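Pedimcombe lid-grasp set: known fault, read before use

Wrist camera recordings, 274 episodes, Clanitz gripper, Wavum controller.

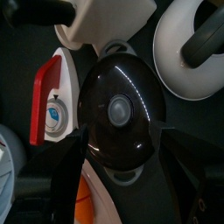
The force readings in this set can't be trusted after episode 200. The zero offset drifted and the log went on reporting 40 whatever the fingers were doing. Wavum's release notes call this "reduced sensitivity", a generous name for a stuck value. Glossy lids made it worse – on a dark one like this, with white dots of reflected light curving past the grey knob, the depth estimate jumps as well, so there is no second signal to check against.

Dumitrescu firmware 4000 is supposed to fix the drift. We have not seen it proved, and the supplier's test used a matt block.

Until then: drop the force column, keep the video, and don't run any policy trained on the later episodes near people.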